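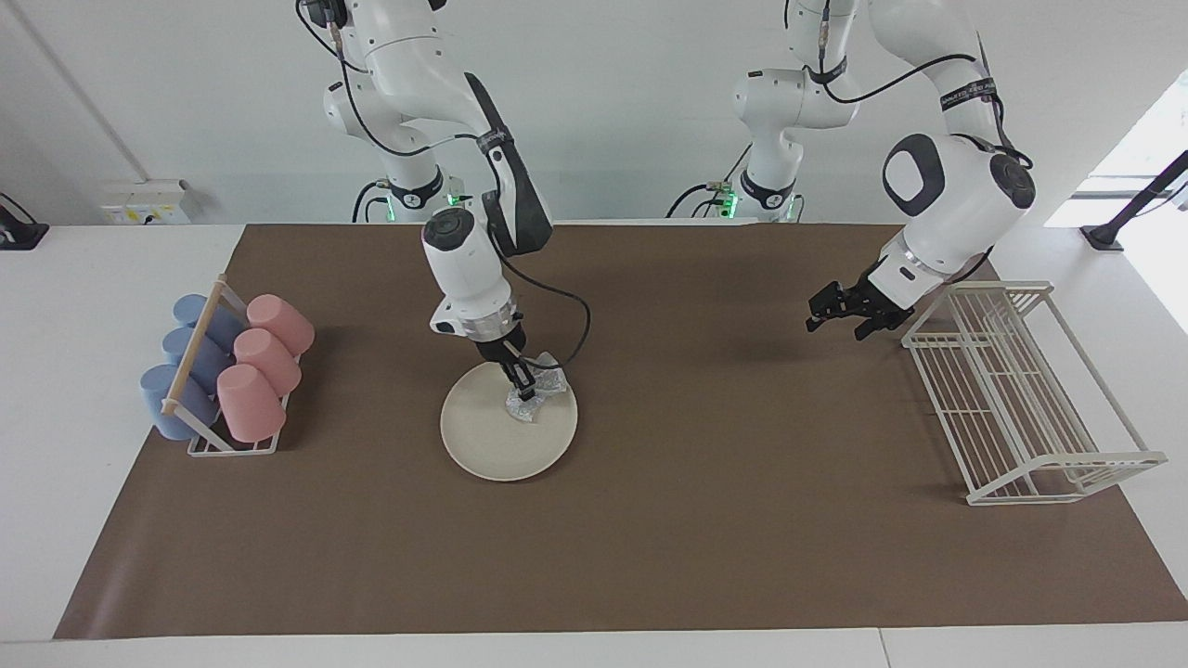 Two-arm station with a plate, dish rack and cup holder.

About our equipment planning

Okalance helps small and mid-sized companies decide what automation equipment to buy, what it will cost to run, and when to leave the money in the bank. We work from Fledton, with a second office in Stovton. We do not sell robots, and we take no commission from the people who do.

Most clients come to us with a quote already in hand. The quote usually covers the arms and the grippers. It often leaves out the table, stands, cabling, spare fingers, floor space and the hours staff will spend learning the system. We put those lines back in and price each one.

A typical planning job takes 4 weeks. We visit, watch the work being done by hand, and write a budget covering 3 years. Where a task is hard to judge on paper – thin wrap, plates, anything with a rim – we ask for a bench trial before the order is signed.

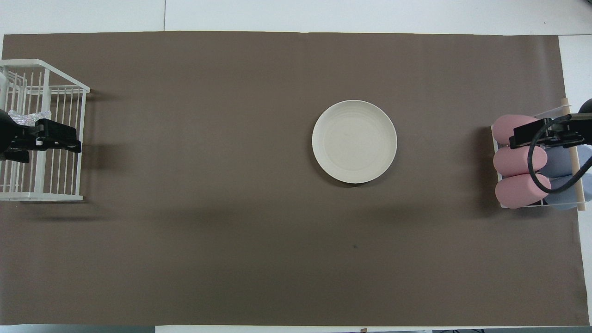
Okalance Planning and Purchasing Team

Andri Steiner leads the team and signs off on every budget. Roswitha Nägeli handles supplier quotes, service contracts and lease terms. Hnat Hrynyshyn plans table layouts and cable routes, and Sizwe Chauke writes the trial lists, down to which plates and cups go on the mat. Rupert Widmer keeps the parts price list, now at 3,000 entries, and updates it every May.

The team moved to fixed fees in August 2020. The fee is agreed before the first visit and includes one revision of the budget. Travel within 100 miles of either office is included – anything farther is billed at cost.

To ask for a planning visit, write to the Fledton office with a short note on the task, the space you have and the date your budget closes. Send the supplier's quote too, if you have one.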